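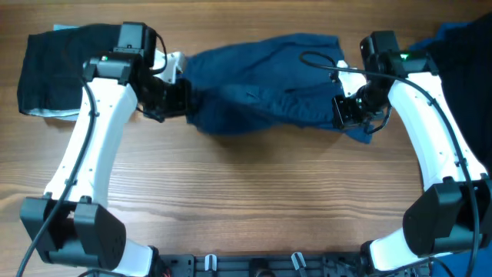
A blue garment held taut above the tabletop.

Leonie Bolger has run the garment care room at Sirkdale for 31 months and writes its folding instructions. Her current sheet covers tops, trousers and workwear, and runs to four pages. The first page deals only with what happens before a fold is made.

"Most faults on the shelf start with a garment that was never opened out," she says. "People put the first crease in over a twist. After that each fold carries the twist along, and the stack leans."

Her method begins with tension. The garment is lifted by two points as far apart as the cloth allows, and pulled level until the slack goes out of it. It is then lowered to the table, far edge first. Bolger does not smooth by hand until the whole piece is down.

"If you stroke it flat while one side is still in the air, you push the fullness to the other side. Then you chase it."

The choice of points depends on the article. Shirts are held at the shoulder seams, trousers at the waistband. A garment that comes out of the basket as a rope is held wherever two ends can be found, drawn out once, and put down again to look for the seams. She allows two such attempts. On the third the piece goes back for steaming.

The table surface took longer to settle than the method. The room had used a painted top, and thin cotton slid on it. Bolger asked for wood with the grain running lengthways - partly for grip, and partly because the lines give the folder something to square a hem against.

"I line the hem up with the grain. You don't need marks or tape. Tape lifts and leaves glue on the cloth."

Enda Ó Conaill, who looks after the stock system at the Brunton store, kept a record of refolds through March. Of 858 garments received, 71 had to be opened and folded again. He puts most of these down to knitted tops.

"Knits are the awkward ones," he says. "You can pull them level and they still creep back when you let go. Leonie's sheet says wait before the first fold. I would like it to say how long."

Bolger accepts the point, up to a point. She has tried a fixed wait and found that it suited the heavier knits and wasted time on the others. The next version of the sheet will give two waits, by weight of cloth.

It will also change the order for long sleeves, which are at present laid across the back one at a time. Hoi-yan Huang, who trains new starters, has asked for both to be straightened before either is crossed. Bolger tried it on a batch of work shirts and found the shoulders sat flatter.

The revised sheet goes to Brunton first, and to Pullenel once the tables there have been replaced.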